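4. Storage Behavior of the Recorders

4.1 Sites and equipment

The measurements in this section come from 40 small sites, most of them shops, repair yards and pharmacies, where a recorder with four camera inputs was already in use before our study. We did not choose the recorders. All of them were bought by the site owners, and for this reason the settings differ strongly from one place to another. Kwabena Laryea visited each site and copied the configuration by hand, because the export function of the older Fovier units leaves out the motion zones.

In every unit the disk was used in loop mode, so the oldest recording is overwritten when the disk is full. The owner is usually told one number for the retention time at the moment of purchase. This number assumes a constant bitrate on all channels and a disk that is used only for video. Both assumptions are weak. Log files, index tables and the protected clips that the user has locked all take space from the loop, and the locked clips are not released until someone unlocks them.

Figure 3. Dark gray surface with soft folds.

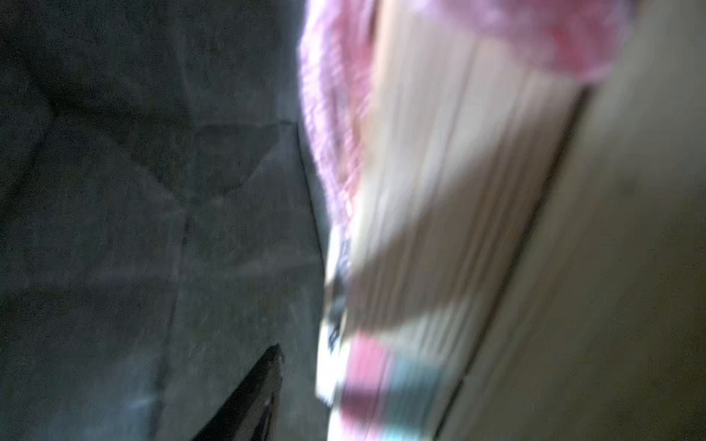
We therefore define the effective retention time as the age of the oldest frame which can still be played on all four channels. This definition is stricter than the one used by the recorder menu, where the oldest frame on any channel is shown. The difference was small at sites with similar cameras, but it became large where one camera faced a busy street and the others a storeroom.

4.2 Bitrate settings

Two types of bitrate control were found. With constant bitrate the recorder writes nearly the same amount of data in each hour, also at night when nothing moves. With variable bitrate the amount follows the content, up to a limit given by the user. The second type saves space in quiet places, but it makes the retention time difficult to predict. Rain, moving branches and the noise of a cheap sensor in the dark are all coded as if they were real movement.

The noise was the most surprising part for us. At the Padby site the night hours needed more space than the day hours on two channels, although the building was closed. Erasto Mollel repeated the measurement in August with the gain of the cameras reduced by one step, and the night bitrate fell below the day bitrate on both channels. The picture became a little darker – the owner accepted this. We have since applied the same change at the Clarnisstead site, with a similar result.

4.3 Missing intervals

In total we examined 1,110 hours of recording. The timestamps of neighboring frames were compared, and an interval was counted as missing if the gap was longer than the pre-record buffer of the unit. In this way we found 122 missing intervals. They are not spread evenly over the day. Many of them begin shortly after the hour, when the recorder closes one file and opens the next, and the disk must write the index at the same time.

Figure 4. Olive-green canvas bag, with a black robot arm at upper right.
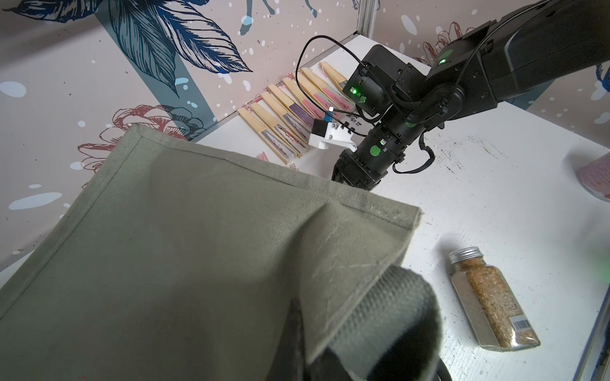

A second group of gaps is connected with the clock. Several units corrected their time once per day from a network server, and when the local clock was ahead, the correction moved it backward. The recorder then held two sets of frames with the same timestamps, and the playback software displayed only the later set. The earlier frames were still present on the disk and could be recovered with the tool written by Fuseini Fiadzo, but an ordinary user would consider them lost. We count these cases as missing, as the user cannot reach them from the menu.

The third group is made of short gaps on a single channel, and the cause was the cable. On long coaxial runs with old connectors the signal drops for a moment and the recorder waits before it starts a new stream. The waiting time is fixed in the firmware of the Pasaribu units, and we could not change it. Replacing the connectors removed these gaps at the sites where the owner agreed to the work.

In Section 5 the effective retention time is compared with the number given at purchase, first for the constant bitrate sites and then for the rest.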